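Progress report: trial of the Clidard simulation kit
Prepared for the programme office by Bohdana Stelmakh

Hello all,

Second report on the Clidard trial, and a longer one than last time, for which I blame Tuesday's call and the number of questions I went away with. You asked for plain words on whether the kit is worth carrying on with, so I'll try to keep the jargon down.

Quick reminder of what we're paying for. Clidard is a software package from Grosotano that lets us build rooms on a computer, put a robot arm in them and have it practise small household jobs. The licence comes with a set of ready-made kitchens and bathrooms, a box of everyday objects and a tool that runs the same task over and over with small changes. We took the six-month plan, two seats, and we're now past the halfway point.

Since the last report we've run 2291 attempts, nearly all of them on picking things up from a worktop. Of those, 706 had to be thrown away, and I want to be open about that figure as it looks dreadful. Most came from a single bad week in June when an update changed how heavy the objects were and we didn't spot it straight away. The arm was closing on bottles as if they were full of sand! Grosotano owned up quickly, sent a fix and gave us back the computing credit, so the cost to the grant was my time and a fair bit of my good humour.

What I like: setting up a new room is quick now. My first one took me the best part of a week and the latest was done before lunch, including moving the arm's stand twice when I decided it was too far from the counter. The surfaces look good, the shadows behave, and you can swap a worktop or a wall colour without breaking anything else. Changing the objects is easy too, and I've got a bit carried away with it (Jacquet, our test set, now has more toiletries than my own bathroom).

What I like less: the manual. It's thin, it assumes you already know how the gripper settings work, and two of the chapters seem to describe an older version. The support desk is friendly but only answers in the mornings, so a question sent after lunch is a day gone. I've started keeping my own notes and will hand them over with the final report.

The job I've spent most time on is tall, thin things standing close to something else. An arm that's happy with a mug on a bare counter can get into a real muddle when there's a neighbour in the way – it either clips the neighbour on the way down or takes hold too near the top and tips the thing over.

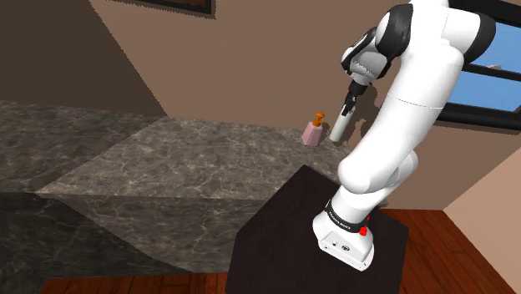
I've tried coming in from above and coming in from the side. From above is winning so far, though not by as much as I'd hoped, and I'd like another fortnight on it before I put a figure in front of you. The tilt is the bit I'm keenest to sort out, and Grosotano have a new contact setting in testing that might help. I've asked to be let in early.

On the comparison you wanted, I did have a look at Sidel, the other package on our shortlist. It's cheaper and the manual is miles better, but the rooms are bare and you have to make most of the objects yourself. For us that would eat up whatever we saved. I'd stay with Clidard to the end of the plan and look at it again then.

Money is fine. We're slightly under on computing thanks to the credit, and I'd like to move what's left into a third seat for the last stretch so that somebody else can run tests while I write up. Could you let me know if that needs a form, or if an email will do?

Next up is finishing the close-together tests, then drawers, which I'm told are horrible.

Best wishes,
Bohdana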